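How to Thaw a Steak in the Refrigerator

Start the day before you plan to cook. A steak needs a full night in the fridge, and a thick one can need longer. 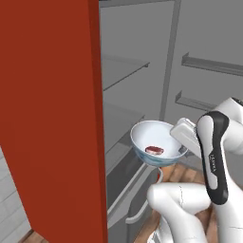
Take the steak out of its store packaging and set it in a bowl or a deep plate. The sides should be high enough to hold the juice. Cover it loosely and put it on the lowest shelf, away from salad and anything else you eat raw.

Turn it over once if you remember. A 600 gram steak is usually ready by the next afternoon. Press the middle with a finger, and if it still feels hard, give it another 4 hours.

Pour off the liquid and pat both sides with paper towels. Salt it now. Wash the bowl in hot, soapy water before using it again.

Cook within 2 days.

Posted October 23, 2024 by Gebremedhin Beyene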